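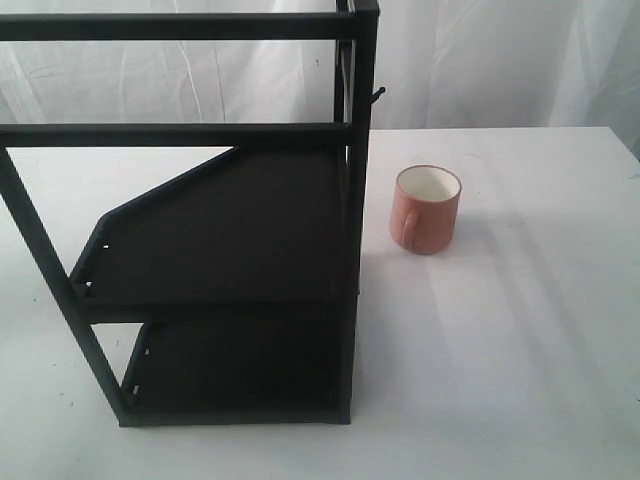
Estante de metal negro y taza de cerámica en tono salmón, sobre mesa blanca.

Inicio | Novedades | Productos | Sala de prensa | Contacto

NOTA DE PRENSA

Flirkier presenta Sovham, su nueva línea de estantes de sobremesa para cocinas pequeñas

24 de abril - La firma de mobiliario auxiliar Flirkier anuncia la salida al mercado de Sovham, una línea de estantes metálicos pensados para colocarse encima de la mesa o de la encimera. La colección está dirigida a los hogares donde la cocina dispone de pocos armarios y donde las tazas, las especias y los platos de uso diario terminan por ocupar la superficie de trabajo.

La línea consta de 7 modelos, todos ellos en acabado oscuro mate. Los estantes combinan tubo delgado de sección cuadrada con baldas planas de metal. Varios modelos tienen una pata inclinada, que da al conjunto un perfil parecido al de una escalera apoyada, y deja más libre la parte delantera de la mesa. En el lateral puede llevar un pequeño gancho para colgar un paño, una taza o unas tijeras de cocina.

El desarrollo de Sovham comenzó con una encuesta que Flirkier realizó entre sus clientes. Respondieron 591 personas, y la mayoría indicó que no deseaba hacer agujeros en la pared, sea por vivir de alquiler, sea por no estropear los azulejos. También se repitió mucho la petición de un mueble que pueda trasladarse de la cocina al escritorio sin desmontarlo. Por estos motivos la empresa decidió que ningún modelo de la línea necesite tornillos en la pared.

El diseño ha sido realizado por el estudio Sperling, que ya había colaborado con Flirkier en la serie de percheros Sema. De aquella serie procede la idea del gancho lateral, que en Sovham es más corto. El estudio ha querido mantener un dibujo sencillo, con los huecos abiertos entre las barras, de manera que el estante no oscurezca el rincón donde se coloca.

«Hemos trabajado mucho en las medidas de las baldas», explican desde el estudio Sperling. «Una taza con asa ocupa más de lo que parece, y en las primeras pruebas el asa quedaba siempre fuera. El borde levantado ayuda a que los objetos no se deslicen cuando uno coge algo con prisa.»

Para el mantenimiento es suficiente un paño húmedo y jabón suave. Flirkier desaconseja los estropajos metálicos, que pueden dejar marcas en el acabado mate. Las piezas se entregan en caja plana, con la llave de montaje y una hoja de instrucciones en español y portugués. Los repuestos - ganchos, tapas de los tubos y baldas sueltas - se podrán pedir por separado.

La primera producción es de 1.440 unidades y estará disponible desde hoy en la tienda en línea de la empresa. En el mes de junio está prevista una segunda producción de 2.295 unidades, destinada principalmente a los comercios de menaje que ya distribuyen la serie Sema.

Las tiendas interesadas en recibir muestras pueden solicitarlas al departamento comercial hasta el final de la primera producción. Los medios de comunicación que deseen fotografías en alta resolución, las fichas de medidas o el préstamo de una pieza para reportajes pueden dirigirse a la sala de prensa.

Sobre Flirkier
Flirkier diseña y comercializa pequeño mobiliario y accesorios de orden para la cocina, el recibidor y la zona de trabajo. Su catálogo incluye las series Sema y Sovham.

Contacto para la prensa
Departamento de Comunicación de Flirkier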